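**Thread: Hardwood meeting carpet, no threshold bar -- gap or no gap?**

**riltley_joiner**
Laying solid oak in the front half of a room, carpet stays in the back half. The client doesn't want a metal bar. The boards run parallel to the join and the floor is 18 mm on battens. My plan is to stop the last board dead, turn the carpet down against it and leave no expansion gap on that side. The full gap goes on the opposite wall under the skirting. Any objections?

**Verbruggen**
Yes. Solid boards move across their width, so parallel to the join is the worst direction you could have picked. Fix the last board and all the movement goes to the wall side. How wide is the run?

**riltley_joiner**
Five metres, near enough. Moisture content was fine when the packs were opened. Heating is radiators, nothing under the floor.

**Verbruggen**
Then I'd want a gap on both sides. "Fine" isn't a reading, by the way.

**hgoossens**
I disagree with Verbruggen on the first point. If the boards are secret nailed to battens, each one moves more or less on its own and the total doesn't pile up at one edge the way it does with a floating floor. I've fixed the carpet edge on several of these and had no complaints. Floating is a different matter and I wouldn't do it there.

What I would change is the edge itself. A square edge standing proud of the carpet gets knocked. Take 2 mm off the arris with a block plane and put the gripper strip close enough that the pile stands up against the timber.

Hilde Goossens, Zatenton

**Verbruggen**
Each board moves on its own until they swell tight, and then they don't. I took up a nailed floor last November that had pushed a stud wall over. Long wet autumn, house empty, windows left on the latch.

**hgoossens**
An empty house with no heating is hardly the normal case. Was there any gap at the wall side?

**Verbruggen**
Some, filled with plaster droppings. Fair enough, that didn't help.

**bralisska1141**
Also check the post, if there is one. People scribe tight round posts and forget that it pins the floor just as well as a nail does. Leave a gap all the way round and cover it with a small bead fixed to the post -- never to the floor.

**riltley_joiner**
There is a post, at the back edge. Noted on the bead. I'll put a meter on the boards before I start and post the numbers. Staying with nailed, carpet edge fixed, arris eased, full gap at the wall and kept clear of droppings. The one thing I haven't settled is underlay height, as the carpet wants to finish level with the timber or a touch below. 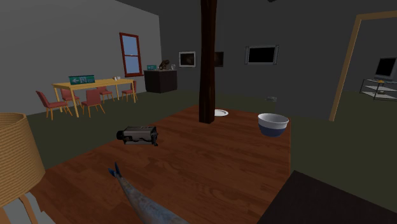 If it ends up low I'll pack the underlay with a strip of ply along the join and feather it back into the room, so there's no step to feel underfoot.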